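**Regalserie Fonach: Bodenpflege und Reinigung unter Möbeln**

Stand: September. Gilt für alle Ausführungen mit Grundboden, auch für Nachlieferungen.

Das Sortiment Fonach umfasst offene Regale für Küche, Hauswirtschaftsraum und Laden. Der Grundboden liegt auf Stützfüßen, die einzeln verstellt werden. Zwischen Boden und Fliese bleibt damit ein Spalt, durch den die Luft zieht und durch den man wischen kann. Die Füße werden lose mitgeliefert und erst am Aufstellort eingedreht.

## Ausführungen

| Modell | Böden | Fuß | Bestellnummer |
|---|---|---|---|
| Fonach schmal | 2 | kurz | 724-S |
| Fonach breit | 2 | kurz | 724-B |
| Fonach breit, hoch gestellt | 2 | lang | 724-BH |

Die Oberfläche ist bei allen drei Modellen glatt beschichtet. Trolis, das matte Schwestermodell, wird auf einer eigenen Seite geführt und hat andere Füße. Die Teile sind untereinander nicht austauschbar.

## Aufstellen auf Fliesen

Auf gefliesten Böden sollen die Füße ganz auf der Fliese stehen und nicht in der Fuge. Fugen liegen meist etwas tiefer, ein Fuß auf der Kante kippt leicht. Zuerst die hinteren Füße einstellen, dann die vorderen. Die Wasserwaage quer und längs auflegen. Der Verstellweg beträgt 30 mm, davon sollten mindestens 10 mm im Gewinde bleiben.

Wer das Regal später verschiebt, räumt es vorher leer. Filzgleiter passen auf den kurzen und den langen Fuß.
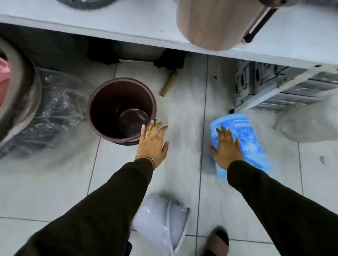 Boris Trnka schreibt zur breiten Ausführung, er habe die langen Füße nachbestellt und komme jetzt mit dem flachen Wischer bis an die Wand, mit den kurzen sei er immer auf halbem Weg hängen geblieben. Beim Wechsel habe er fast 2 Stunden gebraucht, vor allem wegen des Ausräumens. Die Nachbestellung läuft über die Nummer 724-BH mit dem Zusatz »nur Füße«.

## Reinigung

Feuchtes Tuch, milder Reiniger, danach trocken nachwischen. Scheuermilch macht die Beschichtung stumpf. Für den Boden darunter genügt ein Besen oder ein flacher Wischer. Zementschleier auf neuen Fliesen vor dem Aufstellen entfernen, die sauren Mittel dafür greifen das Metall der Füße an.

Gefäße mit rauem Boden stellt man besser auf eine Unterlage. Kratzer lassen sich nicht auspolieren. Ein Lackstift liegt nicht bei, kann aber im Lager Wirkutitz bestellt werden.

## Lieferumfang

- Grundboden und oberer Boden
- Seitenteile
- Stützfüße, kurz oder lang je nach Modell
- Schraubensatz mit Innensechskantschlüssel
- Wandwinkel (Dübel bitte passend zur Wand selbst besorgen)

Die hoch gestellte Ausführung muss mit dem Wandwinkel befestigt werden. Bei den anderen beiden wird es empfohlen, in Haushalten mit Kindern ebenfalls dringend.

## Lieferung und Ersatzteile

Versand ab Lager Wirkutitz, Abholung nach Anmeldung ab 10 Uhr. Ersatzteile für die ältere Serie Čierny sind nur noch in Restmengen vorhanden, die Füße dieser Serie haben ein feineres Gewinde und passen nicht zu Fonach. Rückgabe unmontierter Ware innerhalb von 30 Tagen in der Originalverpackung.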